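Exhibitor help > Stands and displays

Reusing a fabric back wall at a different stand size

Posted by Halima Ugwu, March 31, 2025

We are a small firm called Plotura and we do two or three trade shows a year. In December we had a back wall made for a 5 metre stand, tension fabric on an aluminium tube frame. It cost more than we wanted to pay but it looked good and the sales team liked it.

The next show only had smaller plots left, so we have booked one with a 3 metre back wall. The stand builder (Zotwood) says the frame comes apart and can be put up shorter, but the printed fabric can't be trimmed and we would need a new one. They have quoted 800 for the print, plus 118 for changing the artwork. The logo sits in the middle with product names down both sides.

Is that right, or can the old fabric be cut and re-hemmed? And is it worth having the new one designed so that it works at both sizes?

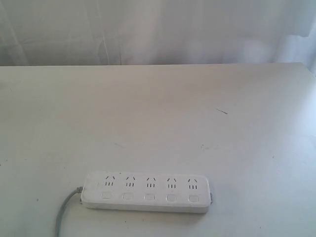 I should say the old fabric is in good condition apart from a crease near one corner. The organiser's manual says nothing about back walls apart from the height limit, and we are well under that.

Plivano

They're right about the trimming, mostly. The pillowcase type has a zip along the bottom and is sewn to the exact shape of the frame. Cut it and you lose a seam, and the tension goes. A good sewing firm can do it but you'll pay a fair part of what a new print costs and it may still sag at the top corners.

If yours is the other type, with a thin silicone strip sewn into the edge that pushes into a groove, it is easier. The strip can be unpicked and sewn on again. From what you say about a tube frame it sounds like the first type.

800 seems normal to me for that width. 118 for artwork is fine if they are moving things about, but a bit cheeky if all they do is centre the logo. Ask whether you can send your own file. They should have a template for the shorter frame.
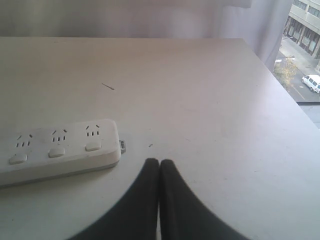
Tabletop by the window, curtain drawn most of the way across.

On the crease, use a hand steamer from the back once it is on the frame. Don't iron it.

Annamalai

Just hire one. We stopped owning anything years ago, you only end up paying for storage.

stand_and_deliver

I wouldn't hire if you already own the frame. We worked out that ours had saved us 2000 by its third show, and that was with one reprint.

For your last point, yes, but don't try to make one print do both sizes. Do it in sections. Have the 3 metre wall printed with the logo and the main line of text, then get a separate 2 metre panel that stands next to it when you have the bigger plot. Keep the background one flat colour so the join doesn't show much. Photos that run across a join never line up.

Things to check with Zotwood before you order:

Does the shorter frame need different feet? Ours did and they forgot to quote for them.
Will they give you the print file afterwards?
Is the colour matched to a reference? Two prints made months apart can come out slightly different, which matters if the panels stand side by side.

Keep the old fabric too. It folds up small and you may get a 5 metre plot again next year.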